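Speaker notes: Old towers, new homes
Girnier repair evening, 20 minutes plus questions

Before I start: water within reach, screwdriver and spare tower on the side table, slides on the laptop and a copy on the stick. Ask the back row if they can hear me. Wait for an answer this time!

Opening

Hello everybody, and thank you for coming out. Quick show of hands, who has an old desktop computer at home that hasn't been switched on in a year? (Let them laugh, there will be a lot of hands.) I love this question because I was one of you. I had two under the stairs.

Since last May we've had 37 of them through the Flenside workshop, mostly office towers from firms that were clearing out. I get excited every time one comes in, I really do. You take the side panel off and it's all right there, every part with its own plug and its own place to sit.

Slide 2: what's in the box

Keep this quick. Power supply, board, processor, memory, drives. Five things. If they remember those five they can follow everything else tonight.

Tell the story of the tower with the school sticker collection on the front. Don't go over a minute with it.

Say the thing about laying the case on its side. People try to work on them standing up, and then they drop a screw behind the board and spend half the evening fishing for it. Unplug first, panel off, case down flat, good light over your shoulder.

Slide 3: the drives

Slow down here, it's my favorite part. In a lot of these office machines the hard drive rides in a plastic caddy. Blue is the color to look for in this one, on the caddy and on the latch of the cage higher up. The maker is practically waving at you! Once the cables are off, the drive tilts up out of the cage.

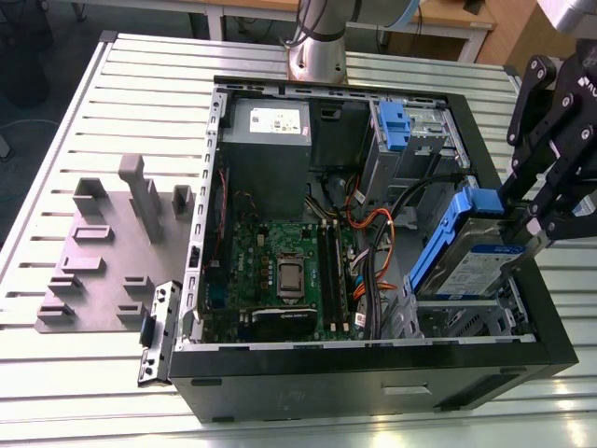

Do I need to wipe the drive before I give a computer away?
Wipe it or take it out and keep it, because deleting your files and emptying the trash leaves most of the data where it was.

(Somebody always asks, so I put it in the talk.) Mention that we run a full overwrite at Flenside on any drive that's staying in use, and that it can take all night on a big one. The ones that fail the test go in the locked bin.

Slide 4: cables

Take a phone picture before you pull anything. Then pull by the plug, never by the wire. Some data plugs have a little metal clip you have to squeeze, so feel for it with a fingertip. Hold up the loose cable and pass it along the front row.

Slide 5: the processor and the paste

If you take the cooler off, the old paste has to be cleaned away and fresh paste put on before it goes back. A small blob in the middle. Don't power it up with the cooler off, not even for a second to see if it works. I've been tempted too.

Slide 6: where they go

Wihongi reading room has a row of ours now, and they're lovely to see in use. Zultine sorting yard takes the boards and cages we can't use.

If there's time: the tower that rattled (it was a marble).

Close

Sign-up sheet is by the door. Bring your own screwdriver if you have one you like, a medium Phillips does nearly everything. Tea is on the left as you go out, and the spare tower stays open on the side table until 9, so come and have a poke around in it.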